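Search this site
Enter keywords

Interior Inspection Checklist: Partition Walls, Ceilings and Lighting
Dallville unit, ground floor
Posted 2018-02-22 by Carla Haddad
3 comments | 16 shares

Scope: all interior partitions, suspended ceiling, light fittings, exit routes and door hardware. Roof and exterior cladding are on a separate sheet. Entries are marked OK, ACTION or N/A. An item marked ACTION stays open until the inspector initials it; a work order number alone does not close it.

Inspector: Parisa Asadi
Accompanied by: Ojārs Dambrauskienė (building operations)
Previous inspection: October

1. EXIT ROUTES

1.1 Exit doors open fully from inside without a key. OK
1.2 Corridor clear to full width. ACTION
Comment: Two pallets of floor tile stored outside the west stair. Move to the loading bay. Same finding as October.
1.3 Exit signs lit on normal supply. OK
1.4 Exit signs lit on battery. ACTION
Comment: Sign over the west stair went dark during the test. Replace battery, then repeat the full-length discharge test. The push-button test does not count for this item.
1.5 Floor surface free of trip edges. OK
Comment: Threshold strip at the kitchen door was refastened after the last visit.

2. DOORS AND HARDWARE

2.1 Self-closers bring the door to the latch from any angle. ACTION
Comment: Door 242 stops short of the latch. Adjust the latching speed first. If that fails, replace the closer with the same size.
2.2 Hinges tight, no missing screws. OK
2.3 Rated doors carry a legible label. OK
Comment: The label on the electrical room door had been painted over. It has been cleaned and can be read.
2.4 Gap at door edges within the limit stated on the door schedule. OK

3. LIGHT FITTINGS

3.1 Diffusers seated and free of cracks. OK
3.2 No flicker after warm-up. OK
3.3 Color temperature consistent within each room. ACTION
Comment: Replacement tubes in the meeting room are 4,000 K and the originals are warmer. Not a safety matter, but the tenant has asked for it to be logged. Use one type on the next full change.
3.4 Fittings supported independently of the ceiling grid. OK

4. SUSPENDED CEILING

4.1 Tiles in place, no stains. OK
4.2 Hanger wires vertical and tied off. N/A
Comment: No access above the grid on this visit. Book a lift for the next one.
4.3 Sprinkler heads free of paint and with the required clearance below. OK

5. PARTITION PANELS

5.1 Panels stable under hand pressure at shoulder height.
5.2 Vertical seams closed and inside corners tight.
5.3 Top rail fixed at each post.
5.4 Panel surfaces free of sharp edges. 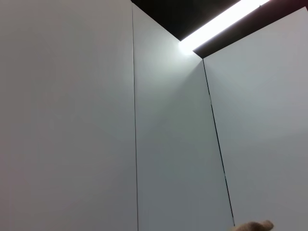
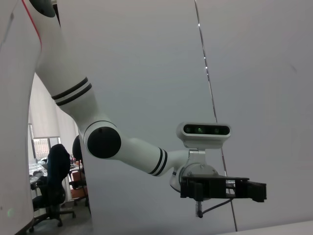

Results for section 5: 5.1 OK, 5.2 OK, 5.3 ACTION, 5.4 OK. For 5.3, one post near the supply closet has a missing fixing at the top rail. The Bokgate manual calls for 2 screws at each post. Fit the missing one and check the neighboring posts for looseness while the ladder is out.

6. CLOSEOUT

Open items: 1.2, 1.4, 2.1, 3.3, 5.3. Item 4.2 carries over to the next visit. Items 1.2 and 1.4 are to be done first. Report completion to Parisa Asadi in writing.

Comments (3)

Austra Vaher
On 2.1, the closer on that door was changed last summer and the arm may be mounted in the wrong hole. Check this before turning any valves.

Ojārs Dambrauskienė
Checked. The arm is in the right hole. Latching speed adjusted and the door now closes. Please leave the item open until it is initialed.

Austra Rätsep
Pallets moved to the loading bay. The battery for the exit sign is on order from Trerka.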